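Unit 4: Can machines do chores yet?

Last time we covered the Hornstead packing line, where every part arrives the same way up. Household work is harder. Shoes land at any angle, and soft soles bend when gripped.

Terms for this unit
Pick: close the gripper on one object and lift it.
Place: let go of it inside the target area.
Reset: put everything back by hand before the next run.

Tidying slides into a bin needs all three, and with 2 arms the planner also has to keep them out of each other's way. 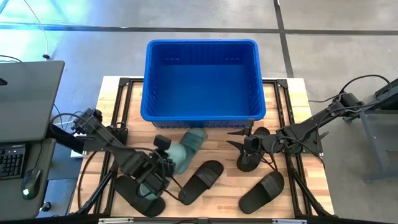
When you read a success rate, check who did the resets and how many runs were counted – 50 is thin, 300 is better.

For next class: read the Collstead handout and list one chore at home you would not hand over yet.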